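Notes for the Plostorar word list, v8. Last touched 19/06/2023. Still rough, read this before you open an issue.

## What it is

A plain list of kitchen and table words in everyday American English, with the short phrases people use around them. 288 entries. One per line, tab separated, UTF-8. Grew out of the old Ondberg glossary, which was mostly cooking verbs and had no nouns worth keeping.

Good for: vocab cards, spelling drills, crossword filler. Not good for: recipes, measurments, anything medical.

## Files

- `words.tsv` - the list
- `phrases.tsv` - up to 400 phrases, still being trimmed
- `dropped.txt` - stuff taken out, with a one-word reason
- `regional.tsv` - the Kelmendi additions, unmerged

## Columns

| column | what goes in it |
|---|---|
| `head` | the word, lower case, singular |
| `plural` | only if irregular |
| `group` | drinkware, cutlery, linen, bowls, other |
| `say` | rough respelling, no IPA |
| `note` | free text, can be empty |

Tumbler and cup are separate heads. So are napkin and dishcloth. "Paper cup" is its own entry, don't fold it into cup.

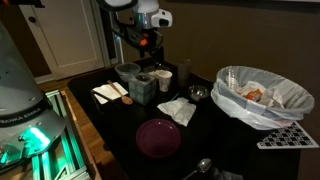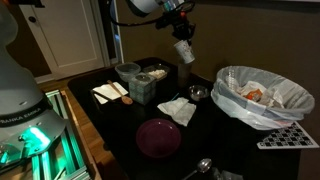
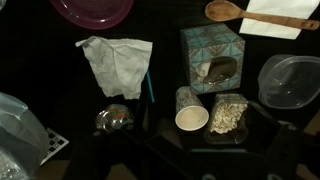

*Table things. Second one: paper cup, tumbler. Third one: bowl, wooden spoon, napkin.*

## Known problems

- 40 entries have no `say` yet. Mostly the French ones (ramekin, carafe etc)
- "glass" is in twice, once under other. Leave it, the Bresach card script breaks if line numbers shift
- hyphens are all over the place. teaspoon vs tea-spoon, pick the first
- some notes are just "??" - mine, ignore
- sort order is ASCII, so "pot holder" lands before "potato". Fine for now

## Adding words

Add to the end, dont re-sort. Fill `head` and `group` at least. No brand names, no plurals as heads (tongs is ok). Regional words go in `regional.tsv`, even if you think everybody says it.

## License

CC BY 4.0 for the lists. Credit as "Plostorar word list" plus the version number.

## To do

- merge regional
- split "other", too big
- check the phrases for doubles, again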